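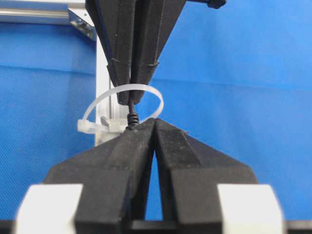

Prendley Pair, bench kit with two arms

The Prendley Pair is a two-arm bench kit for people who have a small, fiddly job and have already tried doing it with one arm and a vise. You get both arms, both grippers, the cabling and a controller that fits under most desks if you move the trash can. The arms are sold as a set and we won't split them, so please stop asking in August when the budgets come through. The fingers are plain matte black and taper to blunt tips, and two grippers can work nose to nose on something as slim as a ribbed cable end with a cable tie looped around it. If your parts are bigger than that, life gets easier. If they are smaller, call us first and bring a sense of proportion.

What it's for

Handovers, mostly. One arm holds, the other arm does something to the held thing, and then they swap. Customers use the Pair for cable work, fitting clips and collars, loading little tubes into fixtures, and a surprising amount of sorting. One lab bought it to label vials and now mostly uses it to impress visitors, which we consider a valid application.

It is not a fast machine. A careful handover takes as long as a careful handover takes, and turning the speed up to maximum mainly teaches you where your parts roll when they're dropped. We ship it at 40 percent speed. You can change that. Most people change it back.

Fingers

Fingers are consumables. We say so on the quote, on the invoice and on the bag they come in, and we still get letters. They get scuffed, they pick up dust and bits of whatever you were working on, and sooner or later somebody closes them on the edge of a metal fixture. Each kit ships with a spare set, and replacements come in bags of 20 for shops that know themselves.
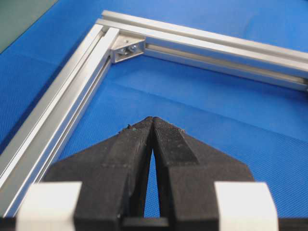

Swapping a pair takes a hex key and a few minutes. After a swap you run the touch-off routine, where the tips close gently until they meet and the controller takes that as zero. Skip it and the gripper will be wrong by the same small amount all day long. The routine is under Tools, then Fingers, then a button marked Touch Off, which we renamed after the old label frightened people.

If you print your own, the mounting pattern is included with the kit and you're welcome to it. Print them solid. Hollow ones feel fine until they don't.

The work surface

We don't include a table, a mat or a fixture. Any flat, stiff bench will do, and a plain cloth in one strong color makes life simpler for the cameras. Iron it if you like. The software copes with creases better than you do.

For fixtures, ordinary slotted aluminum extrusion and corner brackets are hard to beat. Bolt up a square, stand it up or lay it flat, and hang the job off it. The Tiveo clamp set fits the usual slot sizes and is sold separately, along with the Eltum camera arm for anyone who wants another view from over the bench.

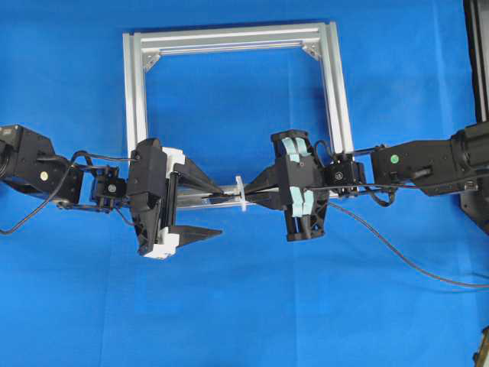

Both grippers on one clear tube, with the fixture frame standing behind.

Teaching it a job

You can teach the Pair by hand, by moving the arms where you want them, or with the Coman leader set, a second pair of small arms that the big ones copy. The leader set costs extra and is worth it for anything involving both grippers at once. Plan on an afternoon before your recordings stop looking like somebody eating soup in mittens. Each job can hold up to 31 saved positions per arm. If you need more than that, you have two jobs.

Keep the cables slack enough for full wrist travel and clear of the fingers. The arms have no opinion about what they grab, and that includes their own wiring.

In the box

2 arms with grippers
Controller and power supply
Cable set
Spare fingers, one set
Hex keys (you will lose the small one)
Printed quick start guide

Not in the box

Bench, cloth, extrusion, patience. The first three are easy to find locally.

Ordering

The Pair is built to order. Ask for a quote through the contact page and tell us what you're trying to pick up, with measurements. "Small" is not a measurement. If you can mail us more than 20 sample parts, we'll try them on our own bench and send back a frank note along with whatever's left of them.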